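Ticket 877: Label printer drops off network after idle, jobs held in queue
Status: Resolved, monitoring
Product: Fulora label server, Løken desktop label printer
Site: Vindau textile returns, sorting room
Opened by: Gunnel Granström
Assigned to: Kwan-ho Yu
Opened: 10th December

Initial report (Gunnel Granström)
Printer at the sorting station stops responding when left idle for longer than a coffee break. Panel still shows READY. Jobs sent from the label server sit in the queue as "Sending" and never time out. Power cycling the printer clears it and all held labels come out at once, including duplicates where staff pressed Print again. Affects garment tags and bag labels. The second printer, in receiving, is the same model and has no fault.

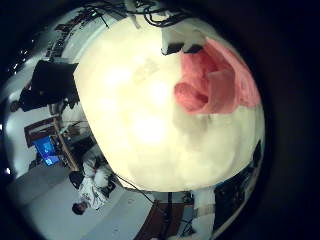 Kwan-ho Yu
Please send the following:
Firmware version from the configuration label (hold Feed while powering on).
IP address and whether it is static or DHCP.
Output of a continuous ping from the label server, started before the idle period and left running until the fault shows.
Queue log from the label server covering the same period.

Gunnel Granström
Config label and logs attached. Address is DHCP with a reservation. Ping replies normally until 12 minutes after the last job, then "Destination host unreachable". Link light on the printer stays green the whole time. Moved the patch cable to another wall port, same result. Swapped the cable, same result.

Kwan-ho Yu
Firmware matches the receiving printer. The 12 minute figure repeats in all of the captures, so this is a timer and I am ruling out cabling for now. Two candidates: the sleep setting on the printer, or port power saving on the switch. Sleep is set to Off on the config label. Saeed, can you check the switch?

Saeed Mousavi
Switch is a Wurkell access unit. Energy-efficient Ethernet was enabled on the sorting room ports and disabled on receiving. Disabled it on the printer port and saved the config. MAC table entry for the printer ages out at the default and comes back with traffic, nothing odd there.

Gunnel Granström
Retested after Saeed's change. Still drops at the same interval. No improvement.

Kwan-ho Yu
Sending a packet capture request. Mirror the printer port and capture ARP and DHCP only, otherwise the file gets too large to attach.

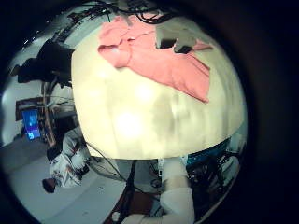

Saeed Mousavi
Capture attached. After the idle period the label server sends ARP requests for the printer and gets no answer. The printer sends nothing at all. The switch still reports link up at 100 full.

Kwan-ho Yu
Then the network stack on the printer has stopped while the interface holds link. Escalating to Helge.

Helge Lindqvist
Seen before on units that were restored from a saved profile. The panel and the config label read the sleep setting from one place, the network module reads it from another. The profile restore only writes the first. Was this unit restored?

Gunnel Granström
Yes. Alvar Blomqvist restored it from a backup when the print head was replaced.

Helge Lindqvist
Do this in order:
1. Pause the queue on the label server and delete held jobs.
2. On the printer web page set Sleep to 58 minutes. Save. Restart.
3. Set Sleep to Off. Save. Restart.
4. Print a config label and a test tag.
5. Resume the queue.
Do not restore the old profile afterward. Export a new one.

Alvar Blomqvist
Steps 1 to 5 done. Left idle over lunch with ping running, no lost replies. First tag after idle printed without delay. New profile exported and the old one removed from the share.

Kwan-ho Yu
Job timeout on the queue was also set to 0, so stuck jobs were never failed. Changed to 3,000 ms with one retry. Duplicates should no longer build up if the printer is unreachable. Saeed, leave energy saving off on that port until this is closed.

Saeed Mousavi
Noted. Port left as is.

Ticket stays in monitoring until January. Reopen by reply if the fault returns.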